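Home | Contents | Previous | Next | Index
Print this chapter | E-mail this chapter

Chapter 7
Showing a Robot What You Mean

I burned most of a January teaching a robot arm to pick up a spoon, and I did it the hard way. I typed in positions, ran them, watched the arm jab the table, and typed in new ones. Then Luana Macedo, who had the bench next to mine at Stornia, handed me a gripper on a handle and said, "Just do it yourself and let the thing watch." I felt pretty silly (and a little annoyed, if you want the truth), but by lunch I had 40 spoon pickups recorded and I was hooked!

So this chapter is about demonstrations. We'll look at two ways to give them. In the first, you drive the real arm from a distance, with a joystick or a smaller copy of the arm. In the second, you leave the arm out of it and carry the gripper around in your own hand, with a camera riding on it. I like the second way better for beginners, and we'll start there, but Reinaldo Peixoto makes a good case for remote control in Section 7.4 and I've tried to be fair to him.

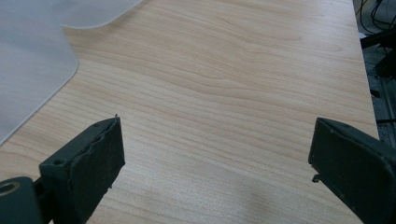

Figure 7.1. The hand-held gripper over a bare stretch of tabletop, fingers apart. Note the ragged edge of the left pad.

Get used to this view, because it's what your robot will learn from. You may remember the whole room, the spoon drawer, and what you meant to do next, but the recording has the fingers, whatever they're near, and a bit of background. If you glance over at a cup and the gripper stays pointed at the table, there's no cup in the data. I forgot this constantly, and I still do on long days.

Look at the pads, too. A worn pad may hold a spoon differently than a fresh one, so I write down which pads I used for every batch. My first big set had 952 demonstrations and no pad notes at all, and Catriona Matheson made me redo 300 of them. She was right, darn it.

Before you go on to Section 7.1, find a gripper (kitchen tongs will do for now) and move one small object across a table, slowly, ten times. Keep your wrist steady and pay attention to where you hesitate. We'll use those hesitations in the first exercise.

Previous | Next | Back to top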